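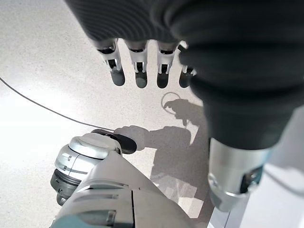

Jimwood Humanoid Project

The Jimwood Humanoid Project (usually just "Jimwood", or JHP in the older wiki pages) is a student robotics project run as a two-semester elective. Students teach a humanoid robot to do small supply jobs from a medical ward. Opening drawers, picking boxes, handing over a jar. It is taught by Lindsay Wihongi with lab support from Declan Maihi. Not to be confused with the Jimwood Cup, a line-follower race for first years.

Background

Grew out of an evening club that met in a storage room behind the machine shop. The club had one arm, one laptop and no budget to speak of. Wihongi turned it into a credit course after the club's gripper entry placed fifth at the Clollix Open, a regional student contest. First class had 17 students, split into teams by whoever sat next to each other. Enrollment went up after that and the teams are now assigned in December, before the second semester starts.

Coursework

First semester is mostly simulation and reading logs. Second semester is hands on. Each team gets a task sheet, a block of robot time and a shared folder. Robot time is the thing people fight over — 80 minutes per block, and setup counts. Teams that show up without a checked script lose the block to whoever is next on the list.

Tasks are graded on a fixed sheet:
Reach and grasp, single item
Drawer open and close
Pick a named item from a mixed drawer
Handover to a person
Free task, chosen by the team

The free task is worth the most and is where most teams lose points too. Nikau Prendergast's team tried sorting by label color and spent the whole block on lighting.

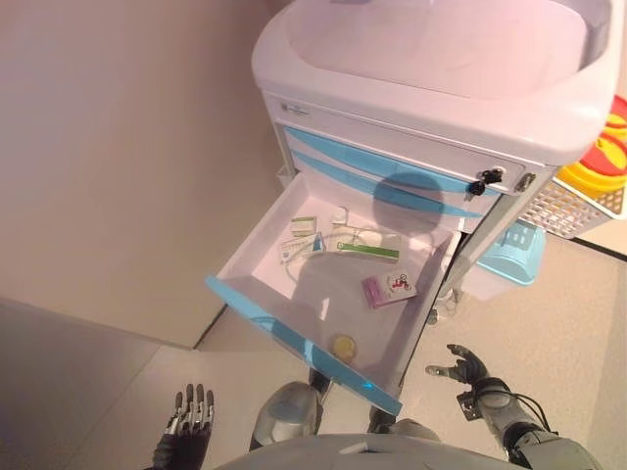
Drawers are considered the hard part of the middle of the course. Pull too far and the drawer hits its stop, too little and the back row can't be reached. Most teams script the pull first and leave the picking for a later block. Soft packets are worse than boxes, tubing worse than either. The task sheet allows one reset per item, and a dropped item counts as a reset.

Software

Teams write in Python on top of Bundum, an in-house motion library started by Fatima Adeleke when she was a student on the project. Bundum handles arm limits, hand presets and the stop command. It does not handle planning, which has been a complaint in the course survey every year. A planner branch exists but is unfinshed. Presets are named by students and never cleaned up, so the list includes things like "claw2", "claw2_real" and "soup".

Data from each block is saved with a short written note. The shared set stood at 1477 recorded attempts at the last count, failed ones included. Failed runs are kept on purpose and new teams are told to read the notes on them before touching anything. 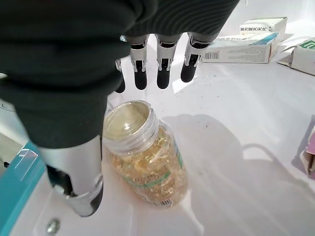 Grasping from above is the default for upright containers. Side grasps are allowed but need a sign-off from Maihi, after one team knocked over a full row of jars. Thumb placement gets its own lab sheet. Light containers tend to tip if the thumb gets there before the fingers, so the usual script closes both sides slow and then checks position again before lifting.

Demo night

The year ends with a demo night, open to families and other departments. Each team runs its free task once, live, no restarts. Tamsin Halliday's team won the audience vote with a handover task in which the robot waited for an open palm. The same code was later re-used as the handover baseline for the next class.

Safety rules

One person on the stop button at all times, and that person does nothing else. No typing while the arms are live. Hair tied back, no lanyards. Cables checked before each block. A team that breaks the button rule is out for the day.

See also

Clollix Open
Bundum (software)
Jimwood Cup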